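An afternoon with the Grosine simulator

I finally made it over to the Patwary lab for their August open day, after promising Noemí Quintero for ages that I would come (sorry, Noemí!). I got there a little after two, found the last parking spot behind the bakery, and signed my name on a sheet that was already on its third page. Pullutitz isn't a big town, so I kept running into people I knew, including my old dentist, who wanted to talk about self-driving buses and nothing else.

The main draw was upstairs, where Noemí's group had their kitchen simulator up on a big screen. It's called Grosine, and it's where their two-armed robot gets its practice before anyone lets it near a real kitchen. They gave us 30 minutes per group, which sounded like plenty until the kids in front of me started asking questions. Great questions, too! One girl wanted to know if the robot gets bored.
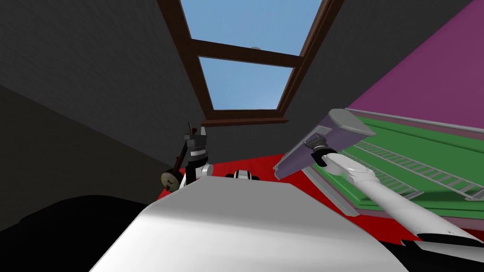
Noemí told us her group has logged 3,868 practice runs since the spring, all of them kitchen chores, and that the walls and floors get new colors all the time so the robot doesn't get too attached to one room. I loved that part. The kitchen I liked best had a bright red floor and an appliance that was pure green on the inside, with the robot's right gripper up against a lavender door, and I'd move in tomorrow. My own kitchen is beige and I've been looking at paint chips ever since.

Afterward we got to try steering the arms ourselves, and I was terrible at it. You hold a controller in each hand, and my left hand kept wandering off while I was busy thinking about my right. Dulce Jaramillo, who came over from the Vimham office to help run the demo, was very kind about it and said most visitors need six tries before they get hold of anything. I had used up four when my turn ended, so I'm claiming a moral victory.

There was lemonade in the hallway and a guest book, and when I left, Dulce said they'd had 200 people through since the morning. They're hoping to do it again next summer with longer slots. If you want to hear about it, leave your email at the front desk at Patwary, and wear comfortable shoes, as the line goes all the way down the stairs.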